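I've folded laundry for most of my life and never once thought about it. Then I took a job at Fesside teaching a pair of robot arms to do it, and now I can't put away a T-shirt without narrating it in my head.

The job is steering. I move my hands, the arms on the table move theirs, and everything gets recorded so that a model can learn from it later. Ilham Ong, who set up the project, wants 3,000 folds. We have 200. I did the math on the bus and then wished I'd brought a book. 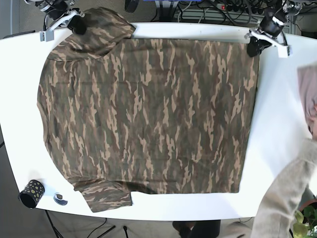 Camouflage is harder than it sounds. With a plain shirt you can find the hem at a glance. With woodland print you squint, pick something that looks like an edge, close the gripper, and learn that you've grabbed the middle of the back. I have done this more than once in front of Yến Doãn, who is very polite about it.

The other trouble is that you can't feel anything. My own fingers know when they've got one layer of cotton and when they've got two. Through the controls it's all guesswork and staring at the wrist camera feed, which shows you cloth from the sort of distance usually reserved for dentists.

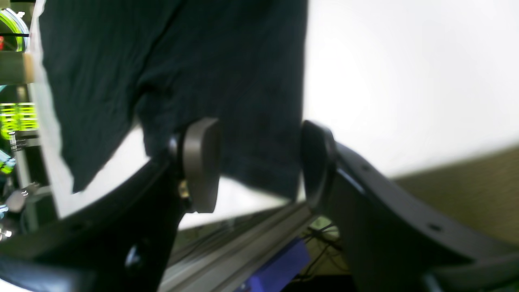 Dark fabric is its own misery on that feed. A crease and a shadow look the same, so I've taken to closing the gripper slowly and hoping. Zahira Pillai closes hers fast and has a better success rate, a fact I've chosen not to look into.

My best fold so far took 4 minutes. My mother, told this over the phone, asked if they were paying me by the hour. They are, Mom. Sleeves start tomorrow.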